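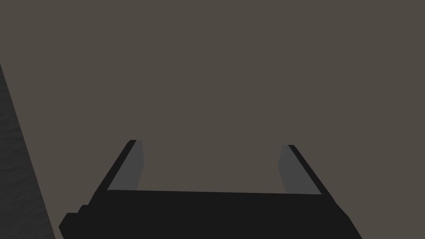
Rhydian Gape's first question was whether the arm had been told to open or had simply opened. It took Carys Prosser's team most of July to answer him.

Prosser runs the handling cell at Howells, where a two-finger gripper moves sealed trays from a rack to a packing line. On run 2665 it let go of a tray at shoulder height, outside the drop zone, while the guard door was unlocked for cleaning. The tray landed on the floor and no one was hurt.

"I was filling in a form by the door and I heard it hit," she says. "The arm was moving slowly, as it should with the door open. It wasn't supposed to be able to let go of anything, though. That's the part we cared about."

The log showed an open command, sent by the cell's own controller. For two days they blamed the wiring. Dwynwen Morris swapped the cable and then the valve block, and the arm ran 200 cycles without a fault.

"I didn't believe it was fixed," Morris says. "You change a part and the problem goes quiet, so you write it down as the part. I've done that before and been wrong."

She took the controller software, a package called Garnik, and ran it against a simulated copy of the gripper with the door signal going on and off at odd moments. The model is plain, with no surface detail on the fingers, but it takes the same commands as the real one. It opened when it shouldn't have on attempt 49.

The cause was a timeout. If the door signal changed while the controller was waiting for a grip reading, Garnik gave up on the reading and went back to its start position. In the start position the fingers are open.

"Somebody chose that, and on an empty gripper it's fine," Prosser says. "With a tray in it you've got a machine that drops things when it gets confused."

The fix was short. The gripper now holds its last state after a timeout and waits for a person to clear it at the panel. Morris ran the simulation again for 109 door changes - all with a tray in the grip - and it held each time. She would like a longer test before the second cell is switched on.

Prosser is less happy about the door. The cleaning procedure let people stand inside the arm's reach with power on, and it had been signed off that way. Power now goes off first, and the key stays with whoever is cleaning.

"It costs us a few minutes a shift," she says. "There were complaints the first week. I've still got two of the old instruction sheets to find and take down."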